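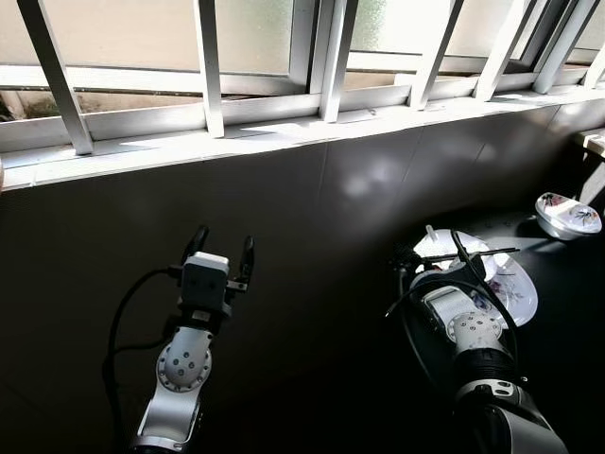 Slide 1: Table clearing at the Dulside site. Right arm at the plate, left gripper open.

Speaker notes, Samer Bitar

Search this site Enter keywords Go

Start with the job. Two arms, one dark table under a window, dishes to be picked up and moved. The plate on the slide has a faint floral pattern near the rim. Point out the cables on the right arm, the big loop by the gripper. The talk is about that loop.

The fault: in May, on cycle 2,227, the right wrist cable snagged on its own housing during a turn. The arm kept pulling. The force limit should have stopped it and did not. Walid Moussa hit the stop button. A bowl broke. No one was hurt.

Pause here. Ask who has had a cable snag in their own lab.

What we found:
- The cable had 17 mm more slack than the drawing allows.
- The force limit had been raised for a test with heavier dishes and never put back.
- The log showed 2 earlier stalls at the same wrist angle. We had marked both as bad grasps.

Þórarinn Lauritsen read the old logs and found the stalls. Give him credit by name.

What we changed: a shorter cable, with a clip at the wrist. The force limit now resets at every startup. Any stall gets a look from a person before the next run. Cable inspection every 3,000 cycles.

Still open: sunlight. The window glare moves over the table during the day, and Anas Kassab thinks it threw off the plate position that morning. We have not tested this. Say so if asked.

Next slide: wrist drawing, old and new.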